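Regalbeschriftung im kleinen Lager: Zonen auf Papier oder gleich richtig?

hatia_lager
17. Februar 2024
Hallo zusammen, wir teilen unsere Regalfläche gerade in Zonen ein. Bisher wusste jeder ungefähr, wo was steht, aber mit 911 Artikeln klappt das nicht mehr. Angefangen haben wir mit handgeschriebenen Zetteln an den Regalpfosten, einmal mit Ziffer und einmal mit Buchstabe, dazu das Zeichen 区 für Zone. Ein Teil vom Team liest Chinesisch schneller als Deutsch.

Zettel „3区“ und Zettel „B区“, jeweils am Pfosten:
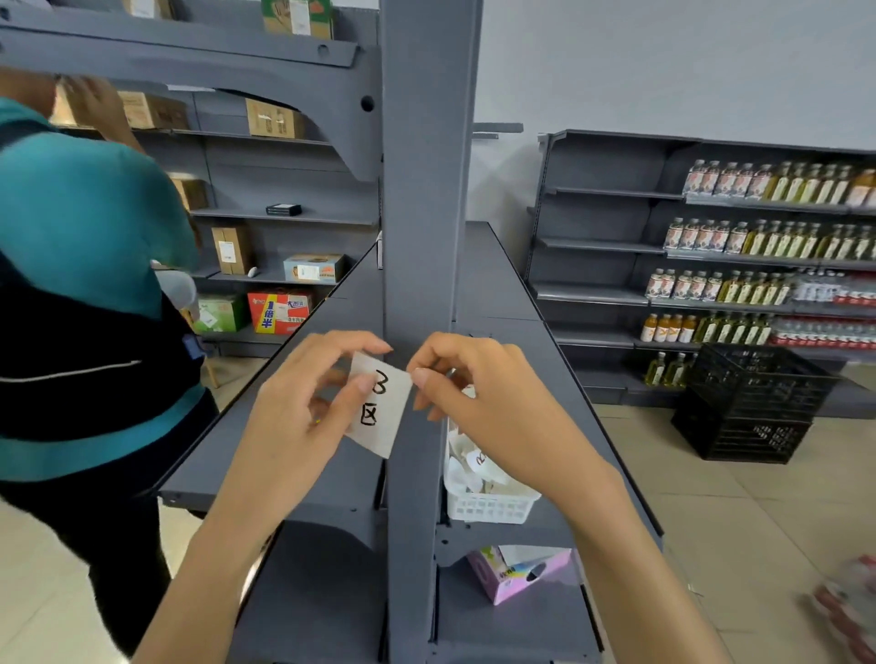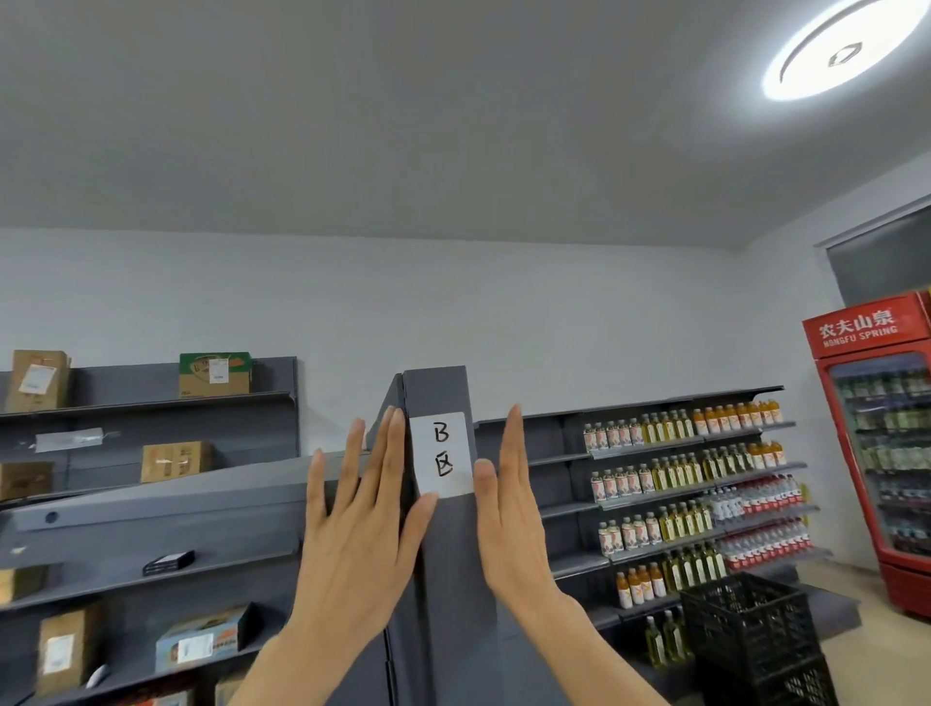
Gunther Janssen meinte dazu, Ziffern und Buchstaben nebeneinander gehen auf Dauer schief, man müsse sich für ein System entscheiden und das andere komplett abnehmen. Meine Frage an euch: Was nehmt ihr für die Zonen, und hält Papier mit Klebeband am Metall länger als ein paar Wochen?

regalkunde
Sehe ich genauso. Buchstabe für die Zone, Ziffer für das Fach. Also B3 und nicht mal B und mal 3. Wenn der Zettel nur „3“ sagt, sucht der Neue erst mal Fach 3 und steht in der falschen Reihe.

Strobel_Nord
Muss ich widersprechen. Wir haben nur Ziffern, durchgehend von vorne nach hinten, 243 Fächer. Keine Buchstaben. Am Telefon versteht man B und D und E sowieso nicht auseinander, bei Zahlen fragt keiner nach.

regalkunde
Bei 243 Fächern mag das gehen. Und wenn ihr in der Mitte ein Regal dazustellt?

Strobel_Nord
Dann kriegt das neue Regal die nächsten freien Nummern. Ja, das springt dann. Daran gewöhnt man sich.

mareike_t
Zum Papier: Bei uns hat das knapp 6 Monate gehalten, dann wurden die Ecken braun und die ersten Zettel lagen auf dem Boden. Vorher den Pfosten mit Spiritus abwischen, auf Staub klebt nichts. Danach haben wir Magnetschilder von Talano genommen, die kann man umsetzen. Nachteil — sie werden auch umgesetzt, und zwar von jedem, der mal eben Platz braucht.

kistenschlepper
Magnet nur, wenn die Pfosten aus Stahl sind und die Lochung nicht stört. Bei schmalen Pfosten kippeln die Schilder. Ich würde Einsteckhüllen zum Kleben nehmen, Papier rein, fertig. Und senkrecht lassen, am Pfosten ist quer kein Platz.

hatia_lager
Danke, Hüllen klingt gut. Die Frage mit dem Umsetzen ist bei uns wichtig, im Mai kommt noch eine Reihe dazu. Die Zettel sind deshalb erst mal ein Probelauf. Getränke sollen eine eigene Zone bekommen, Kartonware eine andere.

regalkunde
Getränke würde ich nicht als ganze Zone nehmen, das wird zu groß. Lieber Wasser, Tee und Saft getrennt. Beim Nachfüllen läuft man sonst die ganze Reihe ab.

mareike_t
Kommt auf die Menge an. Bei drei Regalböden Saft lohnt sich das nicht.

Strobel_Nord
Noch ein Punkt: Wer druckt, soll groß drucken. Wir hatten am Anfang die Etiketten aus Vamodis, die Schrift konnte man erst aus einem Meter lesen. Handschrift mit dickem Filzstift war besser.

hatia_lager
Stand jetzt: Buchstabe für die Zone, Ziffer für das Fach, Einsteckhüllen, dicker Stift. Die reinen Ziffernzettel kommen wieder ab. Den Plan stelle ich hier ein, wenn er fertig ist.

kistenschlepper
Häng den Plan auch neben die Tür, sonst schaut keiner drauf.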